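Robot club picks its bin challenge for November

12 May 2019

Well, we finally have a name! After way too much arguing (and a whole box of Timbits), our student robot club is entering the November bin-picking challenge as Team Zaki. Lostel came second by one vote and I'm still a bit sore about it.

I joined last fall knowing nothing, and now I'm helping write the grasp code with Dzifa Lamptey, our captain. The idea is pretty simple: the arm has to pull mixed household stuff out of a bin, and you get 20 minutes a round. Soft things are my favourite headache. Dzifa wants the putty knife solved first, I want the striped cloth, so we're each taking one and comparing notes after exams.

Our best practice score so far is 551 and last year's winners finished on 886, so yeah, we've got some catching up to do!

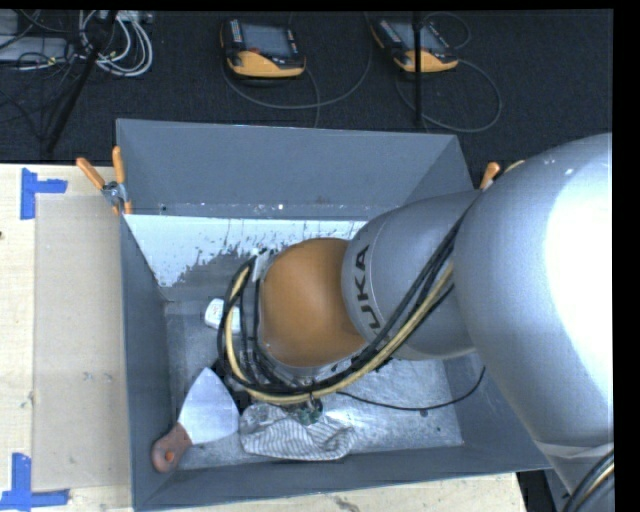 Want to join?

We have room for 4 more students, any program, no coding needed. Come find us at the Widus lab after class and ask for me or Dzifa.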